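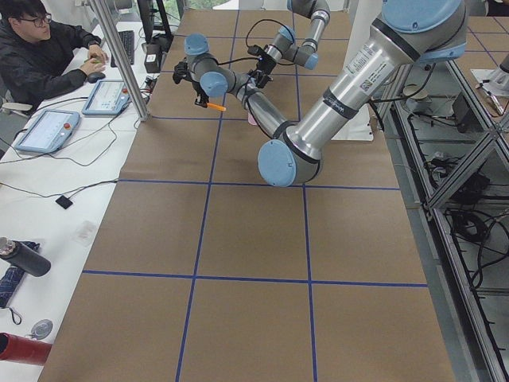
Kendra Grewal's comment on our first draft was that we had written plenty about what the two arms can do and almost nothing about how the cell is kept in order, and that the next group would need the second part more. This version follows her advice.

Cell setup, Falten project

The cell has two arms over one table, each with a gripper and its own pendant. The pendants stay on the white desk beside the table, where the operator sits. The table is covered in brown paper and marked into cells with blue tape. We refer to the cells by row and column in our log.

Paper and tape
We changed the paper in January after the old sheet had started to lift. New tape has to go down in the same places or the saved positions no longer match the grid. Nam-gil Seol marked the table edge with pencil first – this saved us a second round of teaching. Relaying the grid took 60 minutes.

Cables
The gripper cable loops over the wrist. If the loop is too short it pulls when the last joint turns. We left 30 cm of slack on both arms and had no more gripper dropouts over 356 cycles.

Checks before a run
Test both emergency stops. Jog each arm to its home position, one at a time. Run the handover program at 5 percent speed with nothing in the grippers, then once with a part.

Still open
The arms come very close together at the handover point. We have not set up a shared safety zone yet.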